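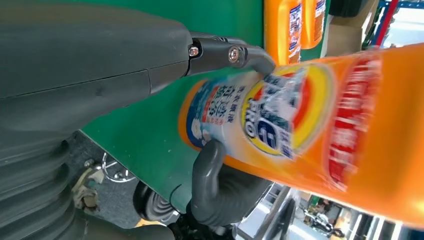

How to run the bottle demo on open day

Doors open at 10 a.m., so start the arms by 9:30. Ximena Ibarra handles the Fallel controller and Mihret Gudeta talks to visitors.

1. Lay the green mat on the white table and put the orange bottles down flat. Mix the cap directions.

2. Load the Araya pick routine and set the speed to 13. Run one arm at a time — the other stays open and raised.

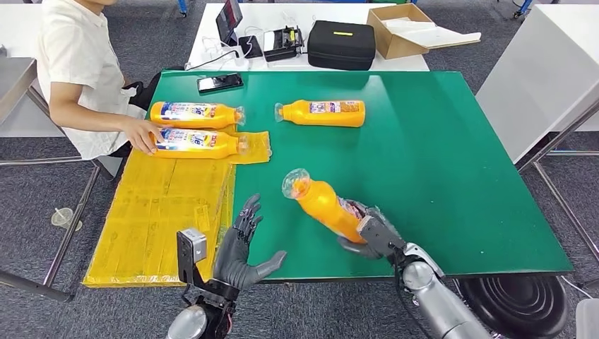 Right hand on a bottle, with a person seated at the table.

3. Move on to the shelf bottles. Stop if a bottle slips, and go back to step 2. The Funia grip setting is 557. Do not go over 100 picks before a break.

4. For the handover, reach in slowly with an open hand.

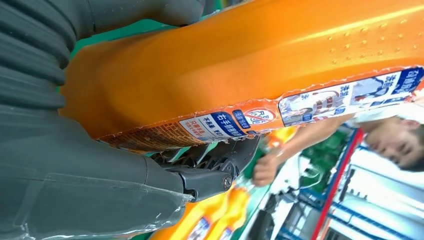 Reaching toward a gripped bottle.

5. Save the log and write the pick count on the sign-in sheet.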